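Lemeo – Trelodton office, second level
Floor robot area: monthly inspection checklist with comments
Month: October
Checked by: Jurgita Mägi, with Amirul Sumampouw for the electrical items
Unit asset number: 3626
Copy to: Wayne Hebden (facilities), Marlina Rondonuwu (staff rep)

Mark each line OK, FIX or N/A. Comments go under the line they belong to. If you mark FIX, write who has it.

1. Before power-on

1.1 Walkway clear between the copy room and the mail shelves – OK

1.2 Chairs pushed in, bags off the floor – FIX (all staff)
Bags were in the walkway again at the start of the shift. People who worked here before the robot came are used to leaving things by their feet. The reminder at the morning meeting helps for a day or so. Marlina has asked for hooks on the end panels and I support that.

1.3 Carpet flat, no lifted seams or loose threads – OK

1.4 Floor dry after cleaning – OK
The cleaning crew now finishes 20 minutes before power-on. This used to be 10 and it was too tight.

2. Stops and access

2.1 Emergency stop by the door works – OK
Pressed at 7:40, unit stopped, reset by Amirul.

2.2 Emergency stop by the mail shelves works – OK
The button is fine but a plant had been moved in front of it. Plant moved back. Please leave it there.

2.3 Every person on shift can say where both stops are – FIX (Wayne)
Two new starters on the front desk could not. They had done the online module but had not been walked around. Wayne will do the walk with them this week and sign the training sheet.

2.4 Fire exit not blocked when the unit is parked – OK

3. Hands and arms

3.1 Finger joints free of lint, tape and paper scraps – OK
Clean with the unit off and the key out. Check the underside of each fingertip as well as the front.

3.2 Fingertips not split or worn through – OK

3.3 No loose covers at wrist or forearm – OK

3.4 Staff keep hands clear while the arm is moving – FIX (Jurgita)
Most people do this well. The exception is handing over parcels. Some of us still hold one out to the robot as if to a coworker. Put it on the shelf, step back, and let the unit take it from there. I will put this on the shift board in larger print.

4. Work and workload

We added this section after the spring review at the Fakusside site, and I think it should stay.

4.1 Manual lifting reduced as planned – OK
Čestmír Štefanec reports less back pain on the mail run, and nobody on his shift has asked for the old cart back. The heavy boxes from Ismail still come in by hand through the loading door. They are outside the unit's route.

4.2 Staff have enough time to clear faults – FIX (Wayne)
Clearing a fault is nowhere in the shift plan, so it comes out of breaks.
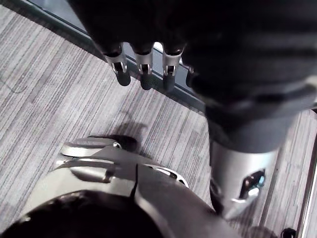 Čestmír missed part of his lunch twice this month for this reason. I would like fault time written into the plan as its own line, and a second person trained so it does not always fall on him.

4.3 Job rotation followed – OK
Rotation is every 2 hours between mail, front desk and robot watch. Staff say robot watch is dull but tiring – you have to pay attention and there is little to do. Do not extend it past the two hours, even on short-staffed shifts.

4.4 Staff told in advance of changes to the route – FIX (Wayne)
The last change was made overnight, and the early shift learned of it when the unit came around the wrong side of the copy room. No contact and no injury, but it goes in the near-miss log. Route changes are to be posted one full shift ahead.

5. End of shift

5.1 Unit parked and key returned to cabinet – OK
5.2 Fault log filled in and readable – OK
Please write what you did as well as the fault code.
5.3 Near-miss log checked – OK, one entry, see 4.4

Open items carried to next month: 1.2, 2.3, 3.4, 4.2, 4.4

Signed: J. Mägi
Seen by staff rep: M. Rondonuwu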